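Speaker notes — Teaching by Showing: What We Learned Gathering Demonstrations
Sverre Strand, September 2024

Opening (keep it short, people want the cubes)

Say hi, thank the hosts. Ask who has ever trained anything on data they gathered themselves. Then ask who enjoyed it. I did! That's pretty much the talk.

The project is called Posar. We wanted an arm to learn to pick things up from examples, with no hand-written rules about where the fingers should go. So we needed examples, lots of them, and we made them ourselves, one reach at a time. The total in the set today is 2327 episodes. Let that number sit for a second before moving on.

Slide 2 — One episode

Explain what counts as an episode: start pose, reach, grasp, lift, put down, back off. The camera stream, the joint positions and the gripper command all go in with the same clock. Stress the clock. We lost most of a week to a clock that drifted.

Starting simple was the best choice we made. A red cube on a white cloth is easy to see and easy to talk about, and when the policy does something weird you have very few places to look for the reason. 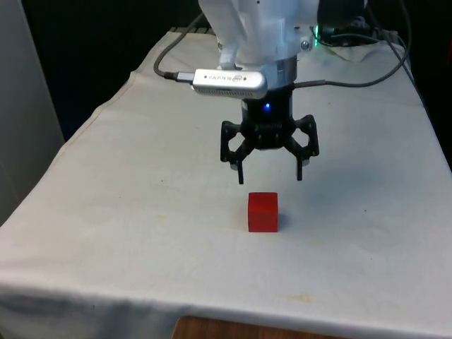
Ronja Backlund asked at the practice run whether one cube teaches the model anything except that one cube, and whether we'd have been better off with a messy table from day one. Great question, and I'd like to take it here before someone in the room does. My answer: one cube teaches the approach. The moment just before the fingers close is where our early policies fell apart, and we could only see that when everything else held still. She's right that you can't stay there, though.

Slide 3 — The first 1000

Tell the story of the first 1000 episodes. All clean, all smooth, all by the same operator (me). The policy looked wonderful until it missed by a finger's width, and then it had no idea what to do — it had never seen anyone miss. So we began recording recoveries on purpose. Come in too far left, stop, correct, carry on. It feels silly to practice being clumsy, and it helped more than any change we made to the network.

Hedvig took over half the sessions after that. Her reaches are slower than mine and she comes in from higher up. More variety, for free.

PAUSE. Drink water.

Slide 4 — Two cubes

Now there's a choice to make. Every episode gets a line of text, "pick up the red cube" or "pick up the blue cube," and the text has to match what the operator did. Mention the labels we got wrong: 18 of them, found by watching playback at double speed with coffee.

Also mention placement. People put things in the middle. All of us, every time, even when told not to. We now draw positions from a list before each episode.
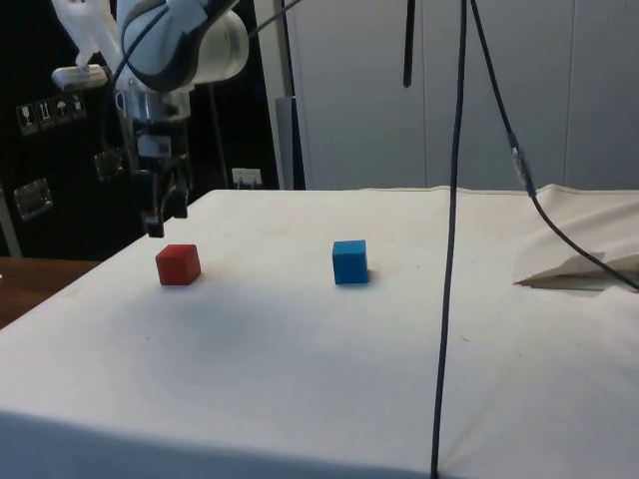 Two-cube setup: open fingers just above the red cube, blue cube to the right.

Point out how little room there is between "about to grasp" and "grasping." I love this part. Ask the room which video step they would label as the start of the grasp, take three or four answers, enjoy the disagreement.

Slide 5 — What we kept

1690 episodes made it into the training split. The rest are held back for testing or flagged for a second look. We don't delete the flagged ones, and Alvar has already found a use for a few.

Slide 6 — Next

October: more shapes, and a second operator station. If asked about release, say we're working on the format notes first.

Leave ten minutes for questions. If it's quiet, bring up the drifting clock again, everyone has a clock story.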